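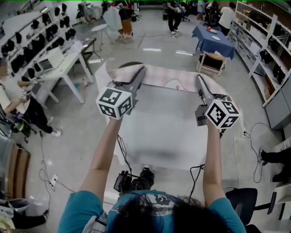
Our house rules for handheld gripper work, version 3

I wrote the first version of these rules in May, on one side of a sheet of paper, and taped it inside the door of the equipment cabinet. Version 2 was longer and people stopped reading it. Version 3 is shorter again. A couple of readers asked to see it after my last post about file naming, so I'm putting it up with notes on where each rule came from.

Some background on the setup. We record two-handed tasks with a pair of handheld grippers, one per hand, cabled. The tracking uses printed black-and-white markers on the grippers. The project is called Letetti, and the current batch is flat, flexible things: picking up by the corners, folding, unfolding, laying flat. The recordings go to Clakeo, who run their own checks and send back a list of what they rejected and why. That list is the reason most of these rules exist. In the first delivery we sent 800 clips and 447 were accepted. I had expected to lose a few, so that was a bad afternoon.

Markers first

Look at the markers before you start and again after each break. A marker with a lifted corner, a scratch or a fingerprint smear gets replaced. Don't press it back down and carry on. We did that for a week and the tracking drifted by small amounts that were hard to see and annoying to fix later.

Don't cover them with your sleeve, your wrist or the thing you're holding. With cloth this is harder than it sounds. When you lift two corners and pull them tight, the rest hangs down out of the way. When you bring the corners together to fold, the middle can swing up in front of a marker. Slow down at that point and keep the grippers a little further from your body than feels natural.

Cables

Each gripper's cable should hang with enough slack that you can raise your arm fully without feeling a pull. Test this before recording: both arms up, both arms out, both arms down. If you feel any tug at any point, fix it then.

Cables stay off the table. If a cable lies across the work surface it will catch the object sooner or later, and a clip in which the cable moves the cloth is no good to anyone.

On the floor, know where your cable goes before you move your feet. Extra length gets coiled to the side, away from your stepping space. I used to have a rule that all floor cables must be taped down. It was a nice rule, but we move the tables too often and the tape left glue on everything. Now the rule is that power strips sit against the furniture and the person recording does a quick look down before every take. If you're setting up a permanent station, tape or cover them properly.

Closed-toe shoes, always. This one has been in every version.

The background and the people in it

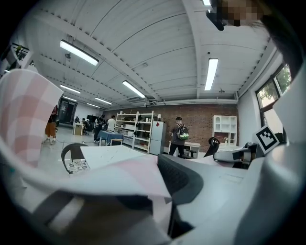
Consent comes before recording, and that includes people who are only passing through. I left this out of version 1 because I was thinking about the table and the hands. A wide view held at table height picks up far more of the room than you would guess: the brick wall, the fridge, the tube lights overhead, someone with a green-trimmed backpack heading the other way across the floor. So the rule now covers the whole room. Everyone who works here has signed the form. Visitors are told at the door and either sign or wait in the hallway until the take is over. Faces get blurred before anything leaves the building, and the blurring is checked by a person, clip by clip, at normal speed.

We don't try to clear the room. I asked Clakeo about that early on and they were happy with ordinary activity behind the work, as long as no one leans over the table or walks between the two hands. Laptops that could end up in view should have nothing on the screen you wouldn't show a stranger. Close the lid or turn it around.

Light

Leave it alone during a session. If the overhead tubes are on at the start, they stay on. If a tube starts to flicker, stop and write it down. We have windows too, and daylight changes on its own, so we put the time of day in the notes and leave it at that.

Starting and ending a take

Start with both grippers open and still. Count one breath. Do the task at the speed you'd do it at home. Finish with both grippers open and still again, then stop the recording. Most of our early rejections were for clips that started with the hands already moving.

If you drop the cloth, keep going. Pick it up and finish. Mark it "recovered" in the notes. Don't delete it. I got this wrong for a long time and told people to throw those out, and Clakeo later told us they wanted them.

If you lose track of what step you're on, stop and mark it "abandoned." Don't invent an ending.

Pinch, don't grab. The fingers should take the corner and as little else as possible. A big bunch of fabric in the fingers feels secure but makes the next step a mess, and it hides the corner.

Breaks

Change people after 11 takes or when arms get tired, whichever comes first. Holding both arms out in front of you is tiring in a way that creeps up, and the hands start to sag well before the person notices. The one watching is allowed to call a break and the one recording doesn't get to argue. Put the grippers down on the table, fingers away from the edge, with the cables hanging free.

Notes

One line per take, written right after it. Take number, object, result, anything odd. We use Draltunano for this because it was already on the laptops. A paper notebook works too, and I went back to paper for a while.

What I haven't settled

I still don't have a good rule for worn objects. Cloth softens with handling and paper keeps its creases, and a sheet that has been folded all morning behaves differently from a fresh one. For now we write down when a new one comes out of the packet. The group at Nwankwo swaps theirs at the start of every session, which sounds sensible but goes through a lot of material. If you have a rule that works, the comments are open. I'll update the list on the cabinet door when version 4 is ready.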